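Moteo handling notes, garment bench
November 2023
Entry by Sizwe Radebe

Status of the rules

The June rule sheet no longer matches how we work at the bench. It was written for rigid parts and carried over when the garment work started. Half of it concerns trays. This entry records what I propose to keep, what goes out, and what still needs a decision before Kotville copy the sheet for their own bench. Comments in the margin or by mail, please, not on the sheet itself.

Kept unchanged: the stop rule (anyone may stop a session, no reason asked), the walkway rule, the rule against working on a label that has started to lift. A lifted label is replaced before the gripper goes back into use.

Taken out: tray positions, the torque table, the paragraph on gloves. The gloves paragraph contradicted the Rukmont handbook and was being read two ways.

Grip and hold

Recordings are made with one hand-held gripper in each hand. The operator's fingers stay on the handle at all times and do not touch the cloth during a take. If the cloth needs correcting by hand, the take ends there and a new one starts. Correcting by hand and carrying on was the commonest fault in the last review, 10 takes out of 565. That is a small share, but all of them had passed the first check, so the first check is not looking for it.

For the two-corner hold, both jaws close near the corners of the same edge and the edge is drawn taut before the next move. The rest of the garment may hang or trail on the mat. Wrinkles in the body are allowed. I had a draft line asking for the body to be flat before the lift and have struck it: it pushed operators to spend time smoothing, and the smoothing then appeared in the data as part of the task.

Tension needs better wording. 'Taut' is understood differently by each of us. Mösli's suggestion was a sag limit measured with a rule against the mat, which is fine for a fixture and useless for two free hands. Current wording: the held edge is straight to the eye, and neither jaw slips when the hold is kept for a slow count of 4. I would accept something better.
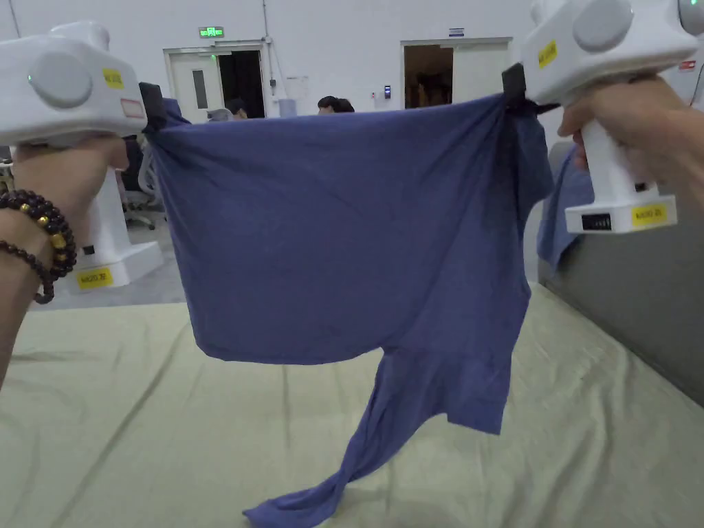 Bench and surroundings

The green mat is the work area. Anything off the mat is outside the task, including cloth laid over the grey side panel. An operator may put a garment on the panel or take one from it between takes, never during. The old sheet called the panel a shelf, and two people took that literally.

People in the background are permitted if they have signed the room form. They need not clear the room, but they stay off the operator's side of the bench while a take is running. I looked at asking for an empty room and decided against it. The room is shared and the rule would be broken on the first morning, which does the other rules no good.

Doors and exit route stay clear. Chairs with castors are pushed back from the bench before a session and left there. This was in the Rukmont handbook but missing from our sheet.

Jewellery. The June sheet says nothing. The Rukmont text says 'no loose items below the elbow', and we have been treating a close-fitting bracelet as not loose. I want that in writing either way. Proposal: permitted if it cannot reach the jaw in any wrist position the task needs, checked by the operator with the gripper in hand and the jaw open. Anything that fails is taken off or taped down. The same check covers sleeves and watch straps.

Checks before a session

Both jaws open and close fully, nothing caught in them.
Display on the handle readable, value noted in the log.
Labels flat and legible on both grippers.
Mat flat enough that a jaw cannot pick up a fold of it along with the cloth.
Wrist and sleeve check as above.

The old list had 8 items and was ticked in one stroke by everybody, me included. Initials against each line from now on.

Open points

Who signs for a gripper that has been opened for repair. Mösli says the repairer, I say a second person.

Whether a dropped corner ends the take. Kotville keep such takes and mark them. We discard them. The two sets cannot be merged until this is settled – I will write to them with our wording and ask for theirs.

Retention of discarded takes: not discussed yet.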